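Re: [flurkton-away] Horkeck cup tie - coaches, tickets, kick off

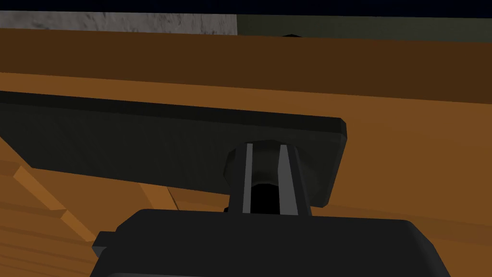
Sorry for the slow reply, only just got in and the phone was dead most of the day. Going through your points in order as best I can.

Date: December 29, 2022
To: flurkton-away list

> Has anyone heard whether the second coach is definitely running? The club site
> says sold out but the ticket office told me there were seats left. Also is
> it still a 12.30 start or have they moved it again?
>
> And while I'm on, can anybody explain why we got such a small allocation.
> Horkeck brought more than that to ours in the league and half of them
> went home at half time.

Second coach is running, yes. Rang this morning. There are 6 seats left on it as of lunchtime and they won't hold any without payment, so ring them, don't email. The site is wrong and has been wrong since before Christmas. Leaves from the Voicu Road side of the ground, NOT the main car park, because the car park is shut for the resurfacing. Last time two people stood in the wrong place and the driver went without them.

Kick off still 12.30 as far as I know. Police wanted it early, same as the last cup game there.

Allocation - we've got 1,698. It's the whole of the Solar Stand lower tier and none of the upper. They say the upper is closed on safety grounds, something about the stairs. Make of that what you will, it was open for their derby in December and looked full enough on the telly. I did write to the club asking them to push for more, got a reply thanking me for my continued support.

If you're going by train instead, the direct one has been taken off, so it's a change and a long wait on a platform with no roof. I'd do the coach.

On the team, seeing as everyone else has had a go. I thought we were poor in the draw. 2-2 flatters us, they hit the post twice and the second equaliser was a cross that drifted in, whatever he says he meant. We can't keep defending corners like that. Everybody gets dragged to the near post and theres a free header at the back every single time. Horkeck's big centre half will have watched it and be rubbing his hands.

Would still play two up front. One up there on his own at Horkeck, on that pitch, he'll not get a kick. Pitch is heavy by all accounts, they had a reserve match on it in the rain and it cut up badly down the far touchline.

Replay would be back at ours, no date yet. Members get first go with the stub from this one so KEEP YOUR STUB. Had to argue for mine at the window last season and I'm not doing it agian.

Someone asked about flags. Small ones fine, nothing on poles, and they will take bottle tops off you at the turnstile. Cash only at the kiosk in our end, and the pies had gone by twenty past last time.

Will post again if the coach time changes. Got to go, tea's on the table

Flurkton away list. To leave the list reply with STOP in the subject line.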